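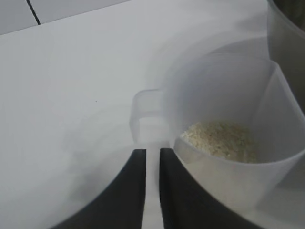
Veronica Nedelcu

Ticket 2096
Product: Clokada (web and tablet)
Opened: 5/18/24
Subject: Recipe edits go back to the old version
Status: Reopened

I've used Clokada for our family recipes since the paper binder fell apart. Lately my edits won't stay put. I change an amount on the laptop, save it, see the green tick, and the next time I open the recipe on the tablet the old amount is back. Then the laptop shows the old amount too. So the tablet isn't just slow to catch up, it is overwriting the good copy.

Before anyone sends me the help page: yes, I have signed out and back in. Yes, both are on the same account. I have restarted the tablet 3 times and the router once, which I doubt had anything to do with it.

Reply from Braulio Zepeda, Clokada support

Hi Veronica, thanks for getting in touch. This is usually caused by an unstable connection. Please clear the app cache, check that you are on the latest version and let us know if the problem continues.

Veronica Nedelcu

The problem continues. I cleared the cache and lost my colour labels, so now I have a second problem. The version number matches the one on your download page.

I don't believe it's the connection. Video calls work fine on that tablet at the same table. I also did a plain test with two recipes:

Lemon slice: changed the oven temperature on the laptop, left the tablet switched off overnight. Edit still there on the laptop in the morning. Switched the tablet on, opened the app, edit gone from both.

Rice pudding: changed the milk on the tablet, never touched the laptop. Edit stayed. It showed up properly on the laptop after a minute.

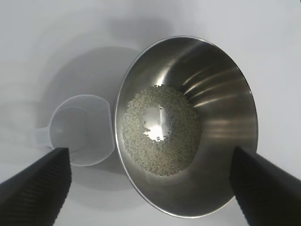

Uncooked rice in a steel mixing bowl.

From that I would say whatever the tablet has is treated as newer, even when it's older. Could someone look at that in place of the cache?

Reply from Braulio Zepeda, Clokada support

Thanks for the detail. Could you tell us what the clock says on each device, including the time zone? I am passing this to Oldřich Sýkora on our sync team.

Veronica Nedelcu

Laptop clock is right. Tablet clock is also right, to the minute. But I looked in the settings as you asked, and the time zone was set by hand to one 3 hours behind ours, with the clock pushed ahead to make up for it. My brother-in-law set it up, so that may be how it got that way. I've switched it to automatic.

I'm not convinced this is the whole story. If a wrong time zone can wipe out a night's edits, I'd have thought the app would at least ask which copy to keep.

Reply from Oldřich Sýkora, Clokada sync team

Hello Veronica. The zone setting does explain your two tests. The tablet was stamping its copy as 3 hours later than it was, and the newest stamp wins. The lemon slice copy was stamped again when the app opened, which it should not be unless you have made a change. I have logged that part as a fault on our side. Your older versions should be under History on the web, kept for 15 days. I'm marking this as solved for now.

Veronica Nedelcu

Please don't mark it solved. I found the lemon slice under History and put it back, thank you, and it has stayed put for 2 days on both devices. That's good, but it has behaved for 2 days before.

Still open from my side:
– the re-stamping fault, with some kind of date for the fix
– a warning before one copy replaces another
– my colour labels, which are not in History at all

Until the first one is done I'm only editing on the tablet, and I've printed the recipes I care about. I'll write again after the next update.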